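Britimon Downloads Help
Ticket: Gap between tracks on Vurnora, Live at Karpenko Hall
Status: Open (waiting for Britimon)
Product: FLAC download
Player: Sterkik streamer, wired to the router

Customer, 09:14
I bought the Vurnora live set as a FLAC download. The second side is one long piece split into four tracks, and the tenor solo runs straight over the join between tracks 5 and 6. On my copy the sound drops out at that point, then comes back with a click. It's a short gap, but it lands in the middle of a held note, so it might as well be a door slamming. The other joins on that side do the same thing to a lesser degree. The first side has applause between numbers and I can't tell either way.

Before you send me the standard list: gapless playback is switched on, crossfade is off, the firmware is current, and I have restarted everything that can be restarted.

Britimon support, 10:02
Thank you for getting in touch and we're sorry your listening has been interrupted. Gaps between tracks are usually caused by the player. Please check that gapless playback is enabled and that your firmware is up to date. You may also wish to try downloading the album again.

Customer, 10:20
See the last paragraph of my first message.

I have downloaded it again anyway. Same gap, same click. I then played two other live records through the Sterkik, both bought elsewhere and both with tracks that run together, and neither has a gap. I find it hard to believe the player has taken against this one album.

Britimon support, 11:47
Thank you for that. Could you tell us whether the problem also happens in our web player, and whether you can hear it on headphones? Some customers find that wireless speakers add a short pause.

Customer, 12:31
There are no wireless speakers. I said the streamer was wired, though I accept I only mentioned the router.

Results so far:

Sterkik streamer, FLAC from Britimon: gap and click.
Laptop, same files, headphones: gap and click.
Your web player: gap, no click, but it pauses between tracks on everything I try, so I wouldn't call that evidence of anything.
MP3 version from my Britimon account: gap, slightly longer.

I have also opened tracks 5 and 6 in an audio editor. Track 5 ends with 200 milliseconds of complete silence. I don't mean quiet, I mean a flat line. Up to that point there is hall noise, somebody shifting a chair and the bass still going, and then nothing whatsoever. A live recording doesn't do that by itself. The click is where track 6 starts at full level.

Britimon support, 14:05
We have passed your comments to our content team. They have advised that the files match those supplied by the label, and that short silences may be an artistic choice.

Customer, 14:22
An artistic choice in the middle of a note the player is still blowing? On a record whose notes say the second half is to be heard without a break? I'd like to know who on the content team listened to it, or whether matching the files just means the file sizes were the same.

I've been buying jazz downloads for long enough to have a theory, which you're welcome to knock down. Somewhere along the line each track was exported separately with a default bit of padding on the end. If so, every track should have it, so I looked. Track 1: 200 milliseconds. Track 2: 200 milliseconds. It's hidden by the clapping dying away, but it's there. Tracks 3 and 4 I haven't measured and I don't see why I should do the whole album for you.

Britimon support, 15:38
Thank you for the detailed information. We have raised this with the label and asked for fresh masters. In the meantime we can offer store credit. If you are happy with this we will close the ticket.

Customer, 15:50
Please don't close it. Credit doesn't mend the record, and the next person to buy it will get the same hole in the same solo. The shop page still says "gapless live album" as of this afternoon.

For anyone who finds this page by searching, I trimmed the silence off the end of track 5 and joined it to track 6 as one long file. The note carries across with no click that I can hear. That suggests no music is missing, only that something has been added, but I wouldn't swear to it without the label's own copy to compare. Keep the original downloads if you try this.

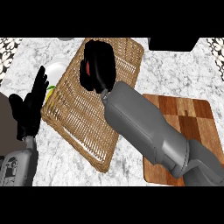 I'll check the new files when they turn up, starting with that join. If they're the old ones with a new date on them, I'll be asking for my money back instead of credit.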